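Speaker notes, Dardo Pereyra
"Who wipes down the stove now?" Staff kitchens and the arm at Sundmont
20 September 2022

(Wait for people to sit. Thank Pristhorpe for the room and the coffee.)

Good morning, everybody, and thank you for coming out this early. I run the support floor at Sundmont, and I've been there 21 years, so if I wander off into old stories, please wave at me and I'll come back.

Start with the house. Sundmont is residential care, 43 people living with us, and we cook in small home kitchens on each hall. We like it that way. People smell the onions and come to the table. But small kitchens mean a lot of small chores, and those chores landed on the aides, usually at the end of a shift when their feet hurt.

In June we brought in the arm from Flameck. One kitchen to begin with, then a second, so we have 2 now. I'll be straight with you, the first staff meeting was rough. People asked me whether they would lose hours, and I didn't have a good answer ready. Please have that answer before you have the machine. (Pause here. Let that one sit.)

What we settled on was simple enough to write on a card. No hours cut for a year. The aides decide which chores go on the list. Anyone can press stop and doesn't have to explain it to me afterward.

SLIDE 4

The arm works right in among everything else on the counter, the coffee maker, the pots, the knife block. We talked a great deal about that knife block! The aides wanted a rule that the arm goes near it only when a staff member is in the kitchen, and they got their rule.

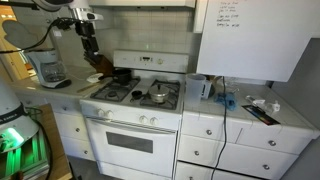

Slide 4. The gripper beside the knife block, with pans on the range.

(Leave it up while you talk about time.)

We kept a log, and by the end of the summer it had more than 354 entries, all in the aides' own handwriting. Plenty are complaints, and I'm glad of them. It's slow. It makes people feel watched, some of them, and we're still talking about that. But other pages say things like "sat with her through breakfast," and I copied those out and keep them in my desk.

The job has changed, too. There's planning in it now, deciding what gets left out on the counter and where, and that is skilled work. We had to rewrite the job description and then argue for the pay to match. Yurchenko, who supply our training, helped with the wording. The pay part is still going on, so ask me again next year.

(If short on time, skip the budget slide and go to questions. Handouts are by the door.)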